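Give the Sunday Doubleheader Its Due

I will take two games on a Sunday over one game on any other day of the week, and I've felt that way since my first season watching the Naylor women play at Skestport. You get there before noon, you pick a spot along the third-base fence, and you're there until supper. What a deal!

People complain that doubleheaders drag. I think those people leave after the first game. The second one is where a softball team shows you who it is. The hitters have seen the starter already. The coach has to decide whether to bring her back on tired legs or trust a freshman who has thrown 16 innings all year. In March I watched Naylor lose the opener to Amberg by nine runs — a real beating — and then come out an hour later and bunt three times in the first inning. Three! They won by one, and the dugout sounded like they'd taken the conference.

A teal mug, an orange glazed bite on a lavender plate, and a roll with a good golden color.

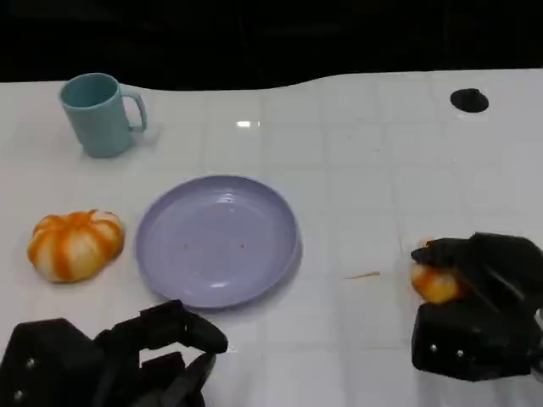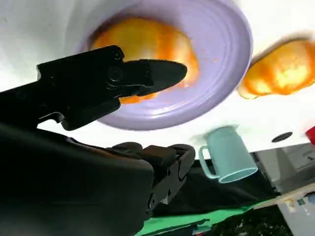
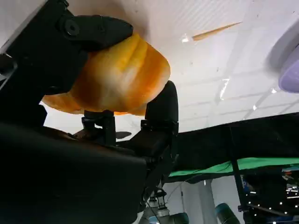 So when I hear that the league wants to split these series into single games on separate days, I get loud. The argument is that single games draw better. Maybe they do on paper. The last doubleheader I went to had 73 people in the stands for the opener, and I counted because a friend bet me it wouldn't reach 60. By the second game there were 20 more, mostly families who had come over from the youth fields with their gloves still on. Those kids would never have made it to a Tuesday game at four o'clock.

Then there's travel. Amberg rides a bus for hours to get to Wika, and asking the players to do it twice for the same number of innings is hard on them and on their classwork. Play both games, feed everybody, go home.

If the league wants to fix something, start with the break between games. Half an hour is plenty. Keep the gates open, let the kids run the bases, and put the lineups up on the board early so we can all argue about them. I'll be at the fence with my scorebook, and I'm bringing two pencils.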